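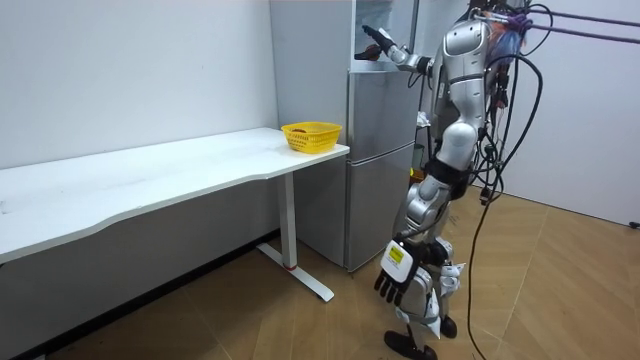
*Photo: Graciela Maldonado / Moreira Student Robotics Club*

## Consistent reach into an upper refrigerator compartment

**Graciela Maldonado**

Our student club is preparing a humanoid robot for the household task in the Cavik competition. The robot must reach into the open upper compartment of a refrigerator, pick up an item and place it in a basket on the adjacent table. Of 188 recorded attempts, 56 ended with the hand touching the shelf edge. The team would appreciate advice on whether to adjust the starting position or the arm path first.

**Arne Gerlach**

Please begin with the starting position. Mark both feet on the floor with tape and repeat the task without changing the software. Our class at Wirkness found that a small rotation of the feet produced a large error at the hand.
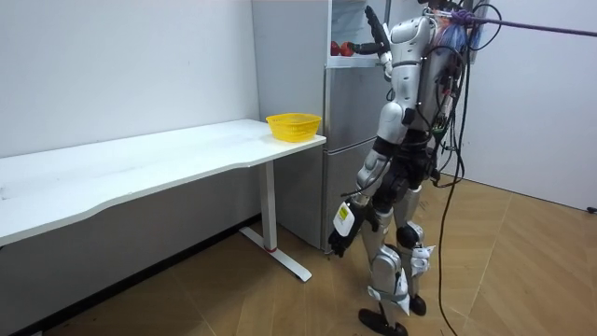
Once the stance is fixed, divide the arm path into two stages: raise the hand outside the compartment, then move it forward. Contact during the first stage indicates that the robot is standing too close. Students should record the stage at which each contact occurs, as a single "failed" column is of little use later.

**Gonçalo Lobo**

Check the rules regarding basket placement. Ours were revised in January.

**Nana Lamptey**

I concur with Mr. Gerlach regarding the tape. I would also recommend 26 attempts per setting before any comparison is made, with the same student operating throughout. The support line and cables should be inspected before each set.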